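Teaching an Arm to Put Things Away: Project Report, Kirui Group
20 March 2024
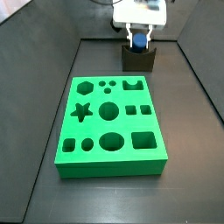
Our project was to collect 200 demonstrations for a policy that sorts shaped blocks, and to find out how much of our March we were willing to lose to it. The plan we gave our supervisor had us done in 5 days. We recorded by teleoperation, one person driving and one person saying "left, no, your other left." Each episode had to end with a piece seated or with a clear failure, and the driver had to label it before starting the next one. The green foam block has star, hexagon, square and round pockets, and the round ones come in several sizes, so "put it in the circle" was dropped as an instruction early on. For the blue cylinder we also recorded a separate task, where the gripper lowers it upright into the brown holder behind the foam. We expected that to be the easy one.

By the end of the first week we had 100 episodes and threw out 6 of them. In two the driver sneezed. The other four were labeled "success" by someone who was hungry.

The larger problem was that we had become good at it. Our late demonstrations are quick and smooth and contain almost no corrections, and the policy trained on them had no idea what to do after a near miss. We went back and recorded clumsy starts on purpose - a skill two of us turned out to have already.

Data is stored on the Lorkismont drive, sorted by task and driver. Please don't rename the folders. We did that once.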